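21 January 2024

I moved the last of my coins off the exchange this week. I had been meaning to do it since April, when withdrawals were held up for 9 days and support sent me the same message each time I asked.

The wallet I went with is Irden. Setting it up was dull, and I was fine with that. You write down your words, type them back in, and send a small test amount first. I sent 300 pounds' worth, waited for it to show up, then sent the rest. The fee was higher than I expected on the second transfer. I should have waited until the evening, when the network tends to be quieter.

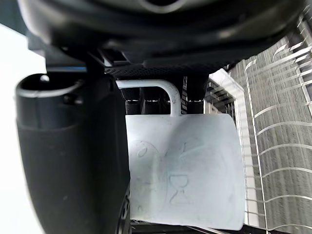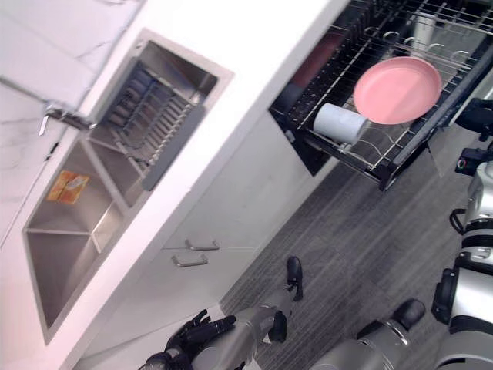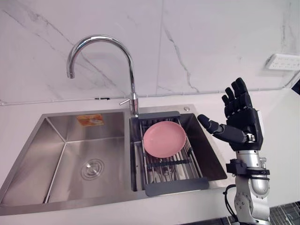 *The sink is in the second and third.*

Kimutai Biwott asked in the comments last time whether a separate wallet is worth it for small holdings. Under 1000 pounds, I probably wouldn't bother. You have to keep the words safe, and if you lose them there is no one to ring. My own copy is on paper in two different buildings.

I have kept one small balance on Stodonmont for buying. It goes in monthly, on the 11th, and I don't look at the price before it does. I'll move it across twice a year and keep a note of the fees in the same spreadsheet as before.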